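Fladell sim pack for two-arm setups, worth the license?

Forum index > Simulation and tooling > Product reviews

kmott_ctl
Posted September 13, 2020
I have been running the trial of the Fladell scene pack on top of Kurnex for two weeks. Looking for input before I put in a purchase request. The pack is sold as ready-to-use tabletop and floor scenes for bimanual work, with arm models, grippers, small props and a task scripting layer. License is 200 dollars per seat per year. We would need 3 seats.

Install was clean on two machines. On the third I had to roll back the graphics driver. Scene load time is 7 seconds, which is fine for interactive use and annoying for batch runs. The scripting layer resets props to their start poses on command, and you can randomize the poses within a box you define.

Capture from my cube pick task:

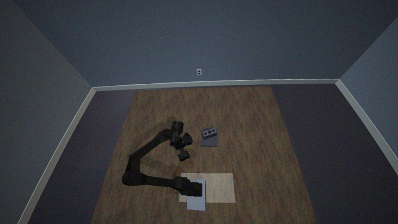
Fladell room scene, one gripper over the cube, the other down by the paper sheets. Default walls and floor.

Task is to pick the cube and put it down next to the block with the three holes. I have not touched the sheets in the task script yet. Main question is contact quality. Has anyone compared it with a real gripper?

tessel8
I had a seat until May. Contact is acceptable for boxes and bad for anything thin. If you plan to do something with those sheets, test that first. In my version they were rigid plates with a paper color. You could slide one on top of the other but you could not bend or lift a corner.

kmott_ctl
Still rigid in the current build. The vendor page says "flexible media" is planned, no date given.

rgb_offset
I would not pay for it. Kurnex loads any arm model you have, and a cube, a block and a wood panel are an afternoon of work. You are paying 200 per seat for props.

Margarida Brandão
I disagree with rgb_offset. I built our own scenes the way you describe and the geometry was the easy part. Inertia values, joint limits, friction pairs and gripper collision meshes took me most of a month. The Fladell arm models come with those filled in, and the gripper meshes are split into convex pieces so the fingers do not jitter when they close. That is the part worth paying for.

rgb_offset
Filled in from what? There is no source listed for the friction values. I asked support and got a link to the same page.

Margarida Brandão
Fair point. I replaced the friction values with our own measurements. The meshes and inertias I kept.

oller_user_22
Has anyone tried Oller instead? Fewer scenes, but the parameter files are documented line by line. The drawback is that both arms have to be on the same controller clock, so you cannot simulate a delay on one side only.

tessel8
Oller is fine for single arm. With two arms I got link-to-link collisions that the solver ignored below a certain step size. Watch for the same thing in Fladell when the arms work close together, as in your capture. In my build the collision check between arms was off by default. It is under Scene > Pairs.

kmott_ctl
Checked. It was off here too. With it on, 200 episodes of the cube task gave me several aborts where the upper arm brushed the lower one on the way back. All of those had been logged as successes before. That should be in the quick start guide.

rgb_offset
So the defaults hide failures. I would put that in the purchase request.

Margarida Brandão
Or ask for it as a condition. The reseller we use, Paiva, got us an extended trial when we reported the damping bug. Send them the log and the pair settings together.

kmott_ctl
Will do. For now I am leaning toward one seat for a year, with our own friction table. I will post the real gripper comparison in this thread when the bench is free.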